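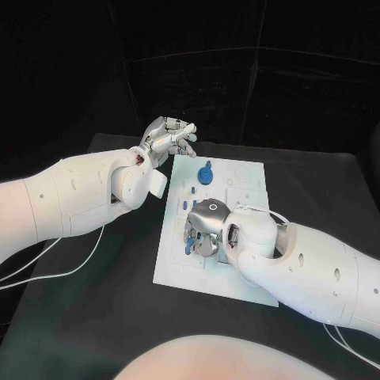 Why do the colours in a reprinted comic so often look wrong?

Mostly the paper has changed. The old colours were chosen for cheap grey-brown newsprint that soaked up ink, and the same values on bright coated stock come out much louder than anyone meant them to.

Notes for the reprint talk, Benton Hall, March

Opening

Say who I am, keep it short. I coloured and cleaned the Likham reprint of Takon, the whole run, 283 pages in two volumes. Print run of 1000. I'm going to talk about colour, since lettering is Noreen Sheehan's subject and she has the slot after me.

Ask for hands: who read Takon when it was coming out? Who has only seen scans? If it is mostly scans, slow down over the next part.

What we had to work from

No film. The publisher's negatives went when the warehouse closed. We had black and white proofs for the first 60 pages, some with pencil notes in the margin, and after that only printed copies. Three sets for most issues, one set for issue nine, and that one had been read in the bath by the look of it.

Pass the two copies of issue four round now. Same issue, same page, kept in different houses. One has gone the colour of tea at the edges. The other was boxed and is still fairly pale. Ask people to look at the sky on page six and say what colour it is. They won't agree.

Manríquez drew with a brush and left a lot of open white for the colourist. Good for us in the clean-up, because the line is thick and holds together in a scan. Bad when the white areas have stained, as there is so much of them. Mention the snow chapter.

Flat colour or scanned colour

Two ways to do the job. You scan the printed page and clean it, keeping the dots. Or you strip it back to black line and put new flat colour underneath. We scanned for volume one and started volume two the same way, then recoloured the last three chapters where the copies were too poor.

Show the harbour page in both versions. Leave them up for a bit before speaking.
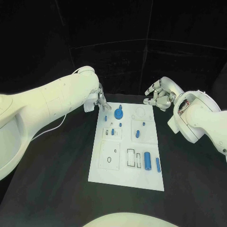 Bijan Asadi wrote to me after volume one to say that he would sooner have the dots and the dirt than a clean page with somebody else's taste all over it, and that the harbour at night should never have been that blue. Read the letter out if there is time. He is right about the harbour. I had matched it to a copy in which the yellow plate had printed weakly, and I didn't find a better copy until the book was at the printer. It is corrected in the second printing.

I don't agree with him about dirt. Foxing and fingermarks were never part of the comic. Misregistered colour I left alone unless it ran over a face.

How much to correct 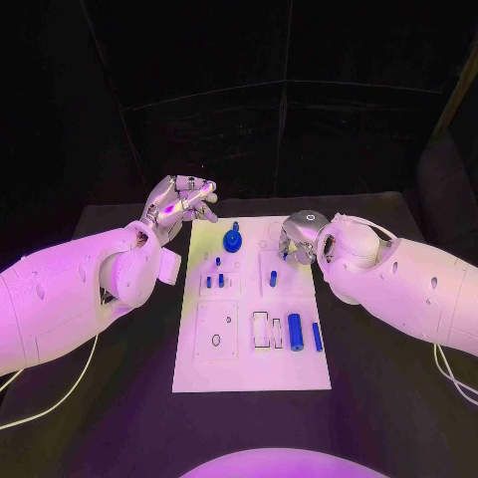
Newsprint throws a colour over the whole page, and the reader's eye takes most of it off again without being asked. A white cape on brown paper is read as white. Put a strip of real white card next to it and the cape turns beige. Look at the slide: a strong pink over everything, and you still take those arms and the flat board for white. Same thing on the page. So if you sample the cape on screen and paint in what the computer tells you, the answer is beige, and beige on new white paper looks like a mistake. Work out what the paper is doing first, take that off the whole page evenly, then look at single colours.

Order of work, for anyone taking notes:

Scan with a strip of card in the margin.
Balance to the card, save that, and don't touch it again.
Lift the paper colour until the gutters are nearly white. Stop before they are pure white.
Only then compare against another copy.
Print one page on the real stock. The screen will not tell you.

We used an uncoated cream stock in the end. It costs more than the gloss and it marks if you breathe on it, but the reds calmed down straight away and I took out half the adjustments I'd made.

Mention the villain's coat. Green in every issue, purple on two covers. I kept both as printed — the covers were coloured by another hand and I don't think it is my job to settle it.

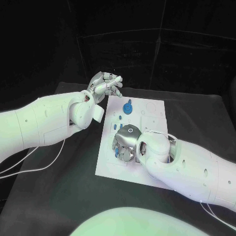 Likely questions

Will there be a third volume? There are no more pages. The annual strips belong to someone else and I can't say more than that.

What about the adverts? Left out, apart from the ones Manríquez drew himself, which are at the back of volume two.

Are the raw scans available? I have them, Likham has them. Not public at present.

Hand over to Noreen. Get issue four back before people leave.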